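Okedari Lantern Nights are back, and tickets go on sale today!

20/09/2026

I've been waiting all summer to write this one. The Okedari Lantern Nights return to Truden next April, and this time we're running for six evenings along the river, with 2,112 paper lanterns going up between the old bridge and the market square. If you came last year, you know how pretty that walk gets once the sun drops (and how good the dumplings are).

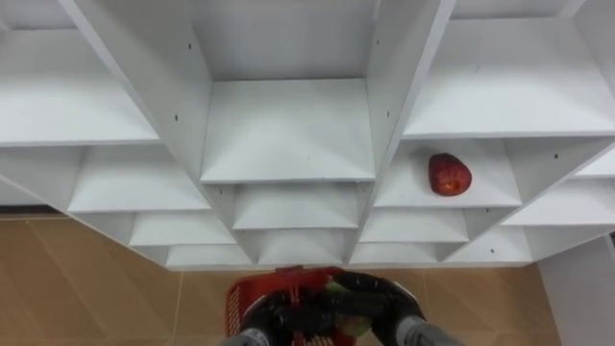
Food first, because that's what everyone emails me about. We have 70 stalls signed up, and Marlina Wijaya is bringing her satay grill back by popular demand. Hanneke Jansen and her brass band open the parade on the first night, and Letay Tekleab is teaching a free lantern-folding class every afternoon for kids and anybody else who wants to get glue on their sleeves.

Coming from out of town? The Bredora shuttle leaves the train station every 60 minutes and drops you right at the gate. Evening tickets are available at the Truden visitor center, and children under six get in free.

Press passes and interviews: ask for me, Evelien Prins, at the festival office. I love a phone call!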